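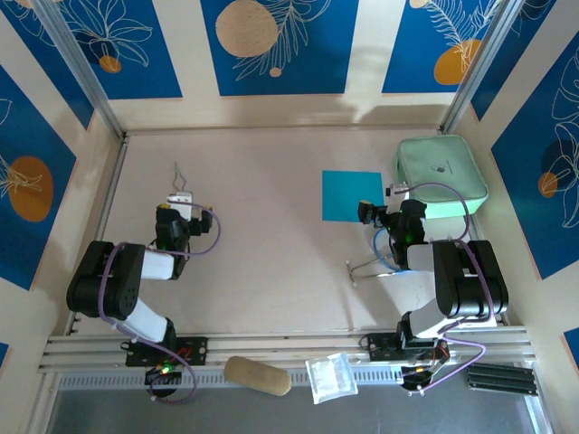

The Etis two-arm cell with the blue leaf panels fitted. Pouch and turquoise square at the back.

Search reviews Go

Etis bench cell, two arms - review

Last updated 07/08/2022

Short version: good for collecting demos, cables drive me nuts, software so-so. Would buy again, probably the same size.

What we use it for. Teleop demos, both arms, small objects. Somebody drives, the box logs joint positions and video, the policy gets trained overnight on the Wutora cluster. So far 2,000 episodes kept. I threw out 325 more, mostly my fault (forgot to hit record until halfway, or bumped the reset).

The arms. Black and white, one at each end of an aluminum rail along the front. Stiff enough. Having both bases on the one rail is the best decision in the whole product. Calibrate once and the distance between them stays put. Our old setup had two clamps on a desk and every demo set from that era is slightly off from the next one. Never again.

Reach is fine in the middle, poor in the back corners. A soft thing like the mint zip pouch, tucked in the back right, is right at the limit for the right arm and the elbow has to fold way over to get down to it. Left arm can forget it. If your task list is handovers, keep things near center and you'll be happy.

Grippers. Decent on fabric and thin card, bad on wire. The little bent silver hook took me 27 tries before I had one clean pick, and I was driving by hand. Don't expect the policy to do better than you did. Flat paper is OK if you slide it to an edge first.

Cables. Ugh. The purple ones loop up off the grippers and over the arms, and yes they move with the arms, but they end up in the video all the time. Then there's the gray and blue one that likes to lie on the floor of the cell. Tape it down. I lost a morning to a policy that would only reach left when the cable was in the same spot as in training. Do-yoon Nam spotted that one, not me.

The panels. Optional extra, blue with big leaves and orange circles, come in a pack for the back and sides. I thought this was silly. Bought them anyway. Swapping backgrounds between sessions does seem to help when we move the policy to the other cell, which has plain walls. I only have one comparison so dont quote me. They do slide out easy, takes a couple minutes for the lot.

Status lights on the bases are small but you can see them from the chair. Wish the manual listed the colors. It doesn't, I asked support, got a reply in 21 days with a PDF of the same manual.

Software. Recorder is solid, never lost a file. Labeling tool is slow and forgets your task names if you close the window. Thiện Phan wrote us a script that renames everything after export and now I don't open the labeling tool at all.

Smaller gripes:
- front lip collects junk. Props, bags, whatever you set down "for a second"
- work surface is pale beige, so tan props are hard to see on it. Use something brighter
- no shelf for the props, wich you will want by week two

Compared to the Wondico cell: theirs has more reach and nicer grippers, but seperate mounts for each arm and I've said what I think about that. Price was close when we looked in February.

Four out of five. Would be higher with a proper cable guide.

Contact us | Copyright Te Moana Bench Reviews | Back to top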